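03/06/2026
Zumamance Toy Library, Members' Newsletter
By the Lending Desk

Changes to pretend play and kitchen sets

The toy library has completed its review of the pretend play collection, and the revised lending terms come into force on 30 June. They apply to all households in Skunholm holding a current membership, and to nurseries and childminders who borrow under the group scheme. Members with sets already on loan may keep them until the return date printed on their slip. Nothing needs to be brought back early.

The library has lent toys in the town since 2000, and for most of that time the pretend play shelf was its smallest. It held a tea set, a doctor's bag and a cash register with a drawer that stuck. Borrowing has moved steadily towards this part of the collection, and the kitchen sets in particular are now asked for more often than the puzzles. The old terms were written for items that came in one box with a lid and could be checked at a glance. They do not serve a set made up of many separate parts, several of which will be under a sofa when the loan ends. 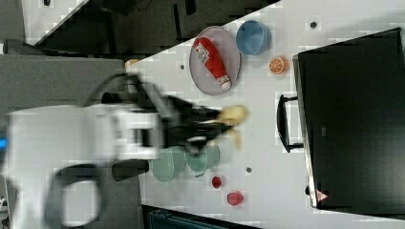
The main change concerns the number of sets a household may have at one time. Members may now borrow two pretend play sets together, provided that one of them is a food or kitchen set and the other is not. A family may, for instance, take a shop set and a kitchen set, or a kitchen set and a dressing-up bag. The previous limit of one set led to many short loans and a good deal of travelling back and forth, especially for families on the far side of the river. Group members keep their existing allowance, which was set out in the agreement signed when they joined.

Loan periods remain as they are. Renewals may be made through the Gasus booking page or at the desk, but may no longer be made by leaving a message on the telephone line. Several messages left over the winter could not be matched to a membership, and some members were sent reminders for sets they believed they had renewed. The library regrets this. Anyone who received a reminder in error and has not yet had it withdrawn should write to the lending desk with the membership number and the name of the set.

Children's play with pretend food is often treated as a way of filling an afternoon, and it does that well. It also gives parents and carers an easy opening for talk. A child who will not answer a direct question about nursery may be quite willing to explain what is for dinner, who is coming and why one of the guests is not allowed any. Staff who run the under-fives sessions have observed that younger children tend to begin with carrying and sorting, and that the serving and the conversation come later. Members should not be concerned if a child shows no wish to "cook" and prefers to move everything from one container to another for the length of a morning. The sets may be used in any way the child likes, within the limits of ordinary care.

Parents have also asked at the desk whether a set should be presented all at once or a few parts at a time. Practice varies between the sessions and there is no library rule on the matter. With children under three, staff generally begin with a small number of items and keep the rest in the bag. Older children usually wish to see the whole set first, and will divide it among themselves with varying degrees of peace.

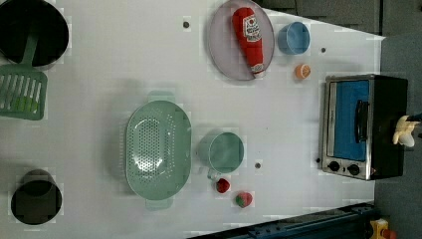
Incomplete returns are the commonest difficulty with this part of the collection, and the revised terms deal with them more simply than before. Each set will be issued with a printed contents card, and the card, in place of the photograph once glued inside the lid, will be treated as the record of what was lent. Members are asked to lay the set out on a clear surface and read through the card before leaving the building. A plain white table is well suited to this, as a red plush ketchup bottle on a lavender plate, a light blue cup or a green slotted spatula can all be picked out at once against it. Dark cookware should be looked into as well as looked at. Smaller parts are apt to travel inside a pot and are then reported missing by the next borrower.

Where a part is missing on return, the desk will note it on the card and the set will go back on the shelf unless the part is one without which the set cannot sensibly be used. No charge will be made for a first loss. If the part comes to light later, it may be posted through the library door in an envelope marked with the name of the set. Members are asked not to replace lost parts with others bought elsewhere, however close the match. The library is required to know the origin and safety marking of everything it lends, and well-meant substitutes have had to be taken out of several sets in the course of the review.

The terms on cleaning have been rewritten in full. Hard plastic items should be washed in warm soapy water, rinsed and left to dry before they are packed. They should not be put in a dishwasher. Fabric and plush items should be wiped with a damp cloth and aired, and should be handed in separately if they have been soiled or chewed. A basket for this purpose will stand beside the returns shelf. Foam items require particular care, as they hold water for longer than they appear to and will mark other parts of the set if packed damp. Sets returned in an unclean state will be withdrawn for a short time, and the member will be told by letter.

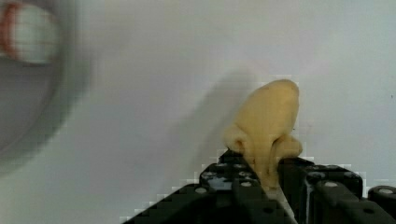
Members sometimes ask why foam and fabric foods are bought at all when wooden and plastic ones are easier to keep clean. The answer lies largely in who borrows them. Soft items are quieter on hard floors, which matters a great deal in flats, and they are kinder to younger brothers and sisters seated within throwing distance. They can also be gripped by children who find smooth or heavy objects difficult to hold. Against this, they wear out sooner and cannot be repaired with any success once the surface has split. The review concluded that the collection should contain both kinds, and that the contents card should state clearly which is which. Households with a child who still mouths toys may ask at the desk for a set made up of hard items only.

A smaller matter concerns real kitchenware. Several members have offered pans, ladles and mixing bowls that are no longer wanted at home, and the library is grateful for the thought. Metal and enamel items can be accepted if they have no chips, loose handles or sharp rims. Glass and china cannot. Items with a non-stick coating will be looked at individually, and will be declined if the coating has begun to lift. Offers should be made in writing before anything is brought in, as storage at the building is limited and the corridor must be kept clear for the fire exit.

The library has moved its storage trays to the lower shelves so that members using a wheelchair, or lifting with one arm while holding a child with the other, may reach them without help. Labels have been reprinted in larger type. The older alphabetical order has been given up in favour of grouping by type of play, with kitchen, shop, home and outdoors running from left to right. It is accepted that regular borrowers may take some weeks to find their way, and a list showing the old and new positions hangs beside the door.

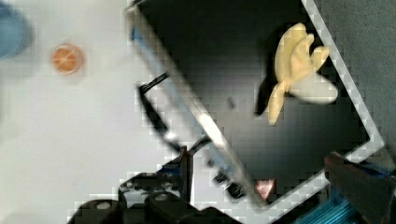 Collection and return continue to take place at 31 Dervishi Road, by the side entrance. The front entrance will be closed during June while the step is relaid. Prams may be left in the covered yard, but the library cannot accept responsibility for them. Reservations made through Gasus are held until closing time on the day chosen and are then offered to the next household in the queue. Members who find that they cannot attend are asked to cancel, even at short notice.

Copies of the revised terms are available from the desk in standard and large print, and will be sent by post on request. Comments may be placed in the box by the noticeboard or sent to the lending desk in writing. They will be considered when the terms for ride-on toys and outdoor equipment are reviewed, and members who borrow from that part of the collection are especially invited to reply. The present arrangements for ride-on toys stay in place until further notice.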